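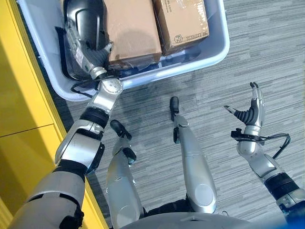 Darnier Storage Rooms
Walk-round checklist with comments: Ranumby building, ground floor, incoming goods and bins
March

Marks used: OK, FIX, ASK (could not settle it on the day), N/A. The old sheet had a fourth mark, "OK for now." I have stopped using it. Half of last year's "OK for now" items are on this sheet again.

1. FLOOR AND CARPET

1.1 Carpet lies flat, no lifted seams: OK
Gray striped carpet throughout. I walked the joins in flat shoes and again in boots. The stripes make a small ridge hard to see, so please use your feet for this one.

1.2 Nothing standing where people walk: FIX
Bins get put down on the carpet "for a minute." I would like to see the minute. A bin on the floor is fine while somebody is filling or emptying it. Otherwise it goes against a wall.

1.3 Carpet suitable for rolling loads: ASK
The Marino brochure says their cart wheels are safe on any floor. Any floor is a big claim. Ours drags.

2. OPEN BINS

2.1 Rim whole, no cracks or sharp spots: OK
The large gray-blue ones have a thick rounded rim and are kind to the hands. Run a palm all the way around anyway. The white flip-top ones by the back door are another matter, see 2.5.

2.2 Load sits low and doesn't lean on the rim: ASK
Cartons side by side on the base are what we want. The trouble is odd shapes. Anything curved and glossy, like the black piece in with the two cartons, takes up a corner and gives you no flat face to pack against. Put it in first, put the cartons next to it, then push on it with an open hand and see if it shifts. If it does, repack.

2.3 Empty space in the bin dealt with: FIX
Leaving a gap beside the last box is allowed if the bin stays put. If it is going to be carried or rolled, the gap gets filled. I was told the boxes "don't really move." I have heard them move from the next room.

2.4 Weight within the limit for one person: ASK
Our limit is 40 pounds. The bins carry no weight label, so everyone is guessing, and people guess low when they want to go home. The scale is 15 steps away. Use it.

2.5 Lids: FIX
Two lids on the flip-top bins no longer close. They were reported as repaired. I closed one and it opened.

3. CARTONS AS RECEIVED

3.1 Tape intact: OK, with a remark
Clear tape wrapped over brown cardboard tells you somebody wanted the box shut. It doesn't tell you who, or how many times it has been opened. Look for tape over torn tape and write down what you find.

3.2 Carrier name readable: OK
SF EXPRESS is printed along the lower edge of one of the cartons, with a little round logo. Good, but a carrier's name is not a delivery record, and last time it was entered as one. The delivery number goes in the book.

3.3 Handwriting on cartons: FIX
Faint writing is worse than none, as people read into it what they hope is inside. Go over it with a thick marker if you know what it says. If you don't, leave it alone and mark the box ASK.

3.4 Reused boxes have the old markings crossed out: FIX
Done on some. The Sanongate returns went out with old markings showing, and one came straight back to us.

4. CABINETS

4.1 Doors and panels close flush: OK
Checked the bright yellow one by pressing above and below the seam. No give.

4.2 Front clear enough to open: ASK
It depends where the last person left the bin. I would put a strip of tape on the carpet. I suggested this last time and was told people would ignore it. They might. It costs very little to find out.

4.3 Nothing heavy on top: OK
Clear on the day I looked, and everybody knew I was coming.

5. PAPERWORK

5.1 Contents list for each bin: FIX
The sheet for the front room has 300 lines and no bin numbers, so I can't tell from it what belongs where. Start again with one sheet per bin, kept in a sleeve on the outside.

5.2 Last round's FIX items closed: FIX
Ticked as closed: all. Closed when I checked: 2.

5.3 Unknown items: ASK
"Misc. part, black" is not an entry. Write the shape, the size and where it is going. If you can't say where it is going, say that.

Next round: same sheet, same order, starting from the back door. Bring a marker and the tape.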